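Type to search
Search
Clear

Category: Days Out > Open Days & Fairs
Tags: Nutley, food, markets, Pillilum, October

Open day at the Pillilum kitchen in Nutley

Print this page
E-mail this to a friend

So we finally went! I have been driving past the Pillilum building for years, and every October I see the banner for the open day and every October I manage to be somewhere else. This time my sister put it on her refrigerator and then called me Saturday night to make sure it was on mine too.

We got to Nutley at 11 on Sunday morning, which is when the doors open, and there was already a line down the side of the building. Parking is in the lot behind the bakery supply place (follow the paper signs, not your phone, which will try to send you up a one-way street). Getting in costs 4 dollars and they stamp your hand. I still have a purple smudge on my wrist as I write this.

If you don't know Pillilum, they teach cooking and table classes in the big rooms downstairs and rent out the kitchens upstairs. A board in the hallway said 2,642 people took a class there last year, and another board listed the small food makers who got their start in the building. I spotted Irow on it, the hot sauce people, and I had no idea they were local. I bought two bottles on the way out. The green one is better than the red one, and my sister will fight you on that.

We started upstairs with the Caron chocolate people, and that was a mistake, because after that I didn't want lunch. They let you try a dark one with sea salt and a milk one with something like caraway in it. Caraway! I went back for a second piece and pretended it was my first. The upstairs kitchens get very warm, so leave your coat in the car.

Downstairs was quieter and I liked it more. Dehua Yao was leading the fruit and plating table, and I ended up staying there for most of an hour. The whole idea is that you take one plain plate and one piece of fruit and you try to make it look like something you'd want to eat. It sounds like nothing, and then you are standing there moving a piece of fruit an inch to the left and an inch back again like it matters!

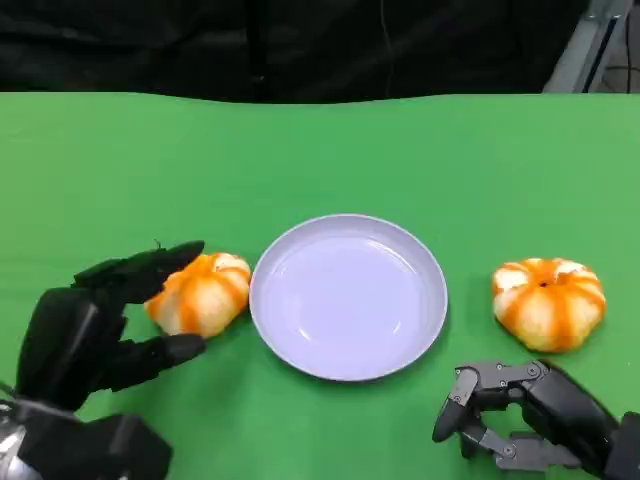
I always peel citrus in a big hurry over the sink, so this was new to me. Dehua's advice was to slow down and quit worrying about the white stuff, since the pith won't hurt you and a little of it looks nice against the orange. She also likes a plain plate with a rim for fruit – a busy pattern just fights with it – and she wants you to look at the plate for a minute before anything goes on it. A kid next to me asked if he could eat his when he was done and she told him that was the entire point.

I asked her which kind peels best and she said to pick the ones that feel a little loose in their skin. My sister, who buys the tight shiny ones every single time, looked at the ceiling.

Lunch (yes, we had it after all) was soup and bread in the back room for 8 dollars. I had the squash, she had the lentil. The bread was the better half of the meal, with a really dark crust, and they sell the loaves at the side door until they run out. They ran out while we were eating our soup, so buy yours first and carry it around with you.

Bathrooms are at the far end of the downstairs hall, past the coat racks. There's an elevator but it's slow and everybody with a stroller wants it.

We left a little after two with the hot sauce, a bag of mandarins from the stand by the exit and a class schedule that I have already written on. The knife class is full until spring, so I put my name down for the waiting list.

Print this page
E-mail this to a friend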